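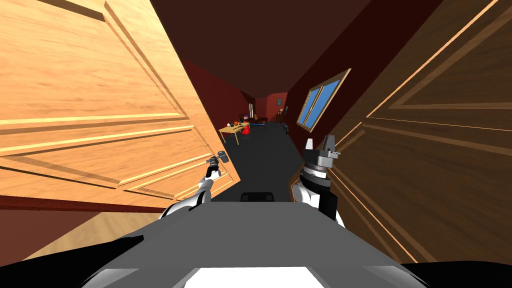
1/ House rules for door-opening in sim, Kalwood edition. We wrote these after 1,107 episodes, 87 of which ended with a robot wedged in a doorway like a couch on moving day.

2/ A door counts as open when the base fits through with both arms where they are. "It would fit if it tucked its elbows" is a wish. Log it as closed.

3/ Two doors at the mouth of one corridor get two separate entries. Light door, dark door, each with its own hinge angle. Stemach used to average them. Ask Stemach how that went.

4/ Tilted view? Leave it tilted. Do not rotate the picture so it looks nicer in the slides. The policy gets the crooked horizon, so reviewers get it too.

5/ Write down what is on the end of each arm before the run starts. Left and right are allowed to differ. "Standard gripper" is banned from the notes, along with "the usual one."

6/ Scoring stops at the threshold. I don't care how nice the table in the far room is. Furniture past the corridor belongs to the Mangubat task and they can have it.

7/ Clipping through a door panel is a fail, even at 2 mm, even if the rest of the run was gorgeous. Real doors are very strict about this.

8/ Change the door friction, change the version number. Kodley has 9 sets of results all labeled "final" and I think about them at night.

9/ Comments open until the end of April. Rule 7 is not up for discussion, so please send your rule 7 comments to Stemach.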